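Teleop demos in sim: how many before you train?

Started by gindarach_pete, Monday

gindarach_pete wrote:
Hi all, long-time reader, first real post. I've been recording demos in simulation for a tabletop sorting task and I'd like a sanity check before I sink another month of evenings into it. The task is dishes: both plates and the bowl go onto the white mat, the mugs stay put. I drive the arm with a 3D mouse in one hand and the keyboard for the gripper (space bar to close, which my thumb now does in its sleep).

So far I have 60 demos I'd call clean. My first policy, trained over the weekend, goes for the red plate nicely and then hovers over the black one like it forgot why it came into the room. Starting layout is below, arm at its home pose. 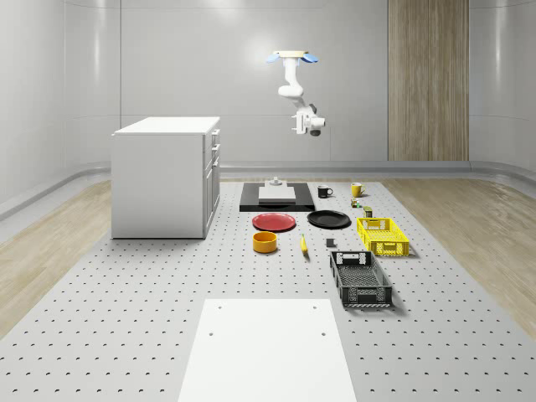

Start state, dishes task. Arm at home, nothing picked up yet.

Everything gets shuffled a little between episodes – plates and bowl move by a few centimeters, crates stay where they are. Am I short on data or is something else wrong?

marlo_k wrote:
Short on data. I wouldn't even look at the policy with 60 on a task that has three pickups in it. My last one was 804 demos and I still had trouble with anything flat. Plates are mean! You have to get a finger under the rim or pinch it from the side, and if you did it one way on Tuesday night and the other way later in the week, the network is going to average the two and grab air.

huvoto_user wrote:
I'd disagree with marlo on the number. I've had decent results with fewer than 100 when the demos were consistent. What does your approach look like on the black plate? It's right by the yellow crate, so I'm guessing you swing wide on some runs and come straight down on others.

gindarach_pete wrote:
Oh boy. Yes. I went back and watched a bunch last night and I come in from the left when I'm fresh and straight from the top when I'm tired. I also stop and think with the arm in mid-air, sometimes for a good few seconds, and I never trimmed any of that out.

huvoto_user wrote:
There's your hovering. You taught it to hover. Trim the pauses first and retrain on the same 60, it costs you nothing but GPU time.

marlo_k wrote:
Trim them, sure, but be careful. Some of the slow bits are you lining up the fingers and you want those. I cut mine with a speed threshold once and lost every careful grasp in the set. Took me ages to work out why the arm had turned into a battering ram.

Pranab Jayawardena wrote:
Jumping in as somebody who mostly does this on real hardware. I'd move the crates too. If they're in the same spot every episode the policy can lean on them as landmarks, and the day you shift one it falls over. Same for the banana and the little cube if they're only there as clutter. Also, does your recorder save the commanded pose or the measured one? We used Frei for a while with measured poses as the actions and everything came out mushy, always closing a hair late.

gindarach_pete wrote:
I'm on Jomo, version 2, default settings. Let me check... measured. Ugh. It does log both though, so I don't have to redo anything.

marlo_k wrote:
OK that's a bigger deal than the demo count, I'll give you that. I'd still record more :)

huvoto_user wrote:
Switch to commanded, trim by hand, pick ONE approach for the plates and throw out the runs that don't match. Then see what's left.

gindarach_pete wrote:
Did a first pass. After tossing the tired-me runs I'm down to 41, so marlo gets his wish and I'm recording more this week. Retrained on the 41 overnight anyway. It goes down to the black plate now without the long wait, but it lets go early over the mat and the plate lands crooked. Anyone have a trick for timing the release with a keyboard? Tapping the space bar feels awfully all-or-nothing.

Pranab Jayawardena wrote:
Put the gripper on an analog trigger if you've got an old game controller lying around. And wait until the arm is fully still before you open, every single time, even when it feels silly.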